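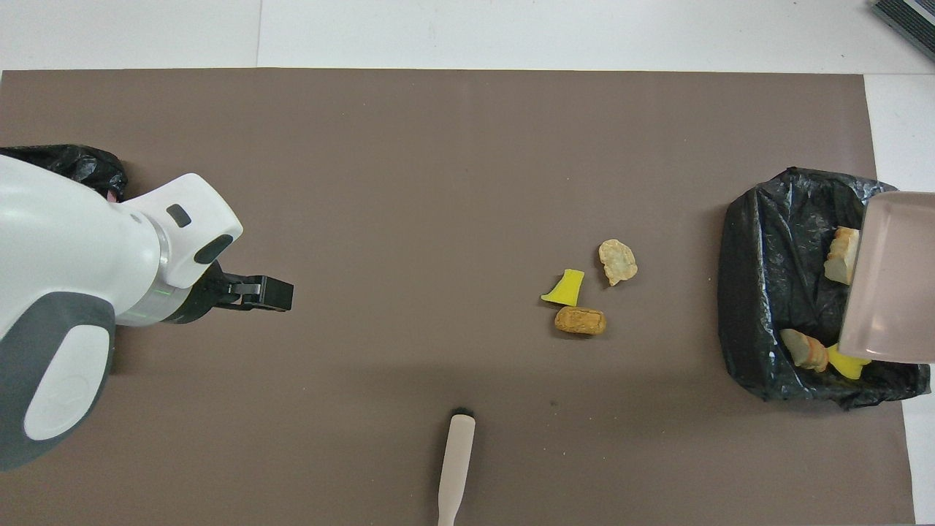
Encyclopédie des objets > Atelier et bureau > Protections de surface

Tapis de travail

Le tapis de travail est une feuille souple et plane que l'on étend sur une table pour y bricoler, trier, découper, coller ou démonter de petits objets. Il protège le plateau, délimite une zone et retient les déchets au même endroit jusqu'au ramassage. Modeste en apparence, c'est l'un des accessoires les plus polyvalents de l'atelier domestique, et sa variété de formes et d'usages a de quoi surprendre !

Terminologie

On dit aussi « nappe d'établi », « sous-main d'atelier » ou, dans la région d'Arnard, « brune », d'après la teinte la plus répandue. Le tapis de découpe, quadrillé et épais, en est un proche parent, mais il est conçu pour recevoir la lame d'un cutter, usage auquel un tapis uni ne se prête pas toujours.

Histoire

Les relieurs d'Ellurberg posaient déjà sous leurs ouvrages des chutes de cuir retournées, côté chair vers le haut. La feutrine a suivi chez les horlogers, appréciée pour sa capacité à arrêter net une vis qui roule. Les feuilles synthétiques ont ensuite conquis les écoles et les cuisines, où un simple coup d'éponge remplaçait le brossage. Le petit musée des métiers de Hattar conserve une superbe collection de 818 pièces, dont certaines portent encore les taches de colle et d'encre de leurs anciens utilisateurs, véritable journal de bord de toute une vie de travail.

Couleur et aspect

Le brun taupe, le gris et le vert sombre dominent. Sur une table blanche, un tapis brun et mat offre un contraste très agréable : les bords de la zone se repèrent d'un coup d'œil, la lumière ne se reflète pas et les rognures claires ressortent bien. Les débris foncés, eux, se voient mieux sur un fond pâle, et beaucoup d'amateurs gardent donc deux tapis de teintes opposées. La surface est le plus souvent unie.

Dimensions

Les formats courants vont du petit rectangle de 40 cm de large, commode pour la couture ou le modélisme, à la grande feuille qui couvre presque toute la table. On laisse volontiers une bande de plateau libre autour du tapis pour y poser les outils, un bol ou une tasse. Lorsque la table est faite de plusieurs panneaux, le tapis peut être étendu par-dessus le joint, où les miettes se logent avec une remarquable obstination.

Tri et ramassage

L'usage le plus satisfaisant reste sans doute le tri des déchets. Les morceaux volumineux se prennent à la main ou à la pince, un par un, et vont dans un sac en plastique placé dans un coin. Les fragments fins se rassemblent à la brosse souple ; on peut aussi relever deux bords opposés du tapis et faire glisser le tout, geste simple et franchement réjouissant. Mieux vaut ouvrir largement le sac au préalable, car un sac froissé se referme volontiers au mauvais moment.

Entretien et rangement

Un chiffon humide suffit pour les modèles synthétiques, tandis que la feutrine se brosse à sec. On range le tapis à plat ou roulé, face utile vers l'extérieur, jamais plié, sous peine de marques tenaces. Chaque année en septembre, la foire aux outils de Pradside rassemble près de 400 exposants, et l'on y trouve des tapis anciens de toute beauté.

Classé dans : Matériel d'atelier | Arts de la table de travail | Rangement et tri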